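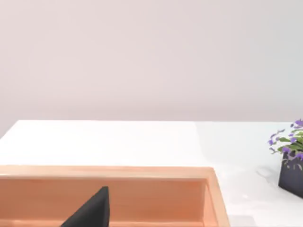
Session 4: Doubles Positioning and the Art of Staying Out of the Way

Brinville Recreation, Table Tennis Coaching Certificate
Instructor: Joaquim Esteves

Reading for Monday: Sheehan, chapter 2. It is short. I will know.

1. The basic problem

In doubles, partners must hit alternately. Your player therefore hits a lovely forehand and then stands there admiring it, exactly where the partner needs to be. Most lost points at club level start this way.

2. Movement patterns

In and out: step in to hit, step back and to the side. Works for a left-hander and right-hander together.
Circling: hit, peel off to the right, come around behind. Tiring, and players over 60 will tell you so.
The Drillville shuffle: both players drift left until one meets the barrier. Not recommended, though our rivals in Skultmont have won with it.

3. Serving

The serve goes from right half to right half, diagonally. Have each pair hit 50 short serves before anyone is allowed a fast one. Expect complaints – keep going.

4. Talking

Signals under the table are fine. Sighing at your partner is also a signal, and a bad one.

For next time: write a 200-word plan for a pair who both insist on the backhand corner.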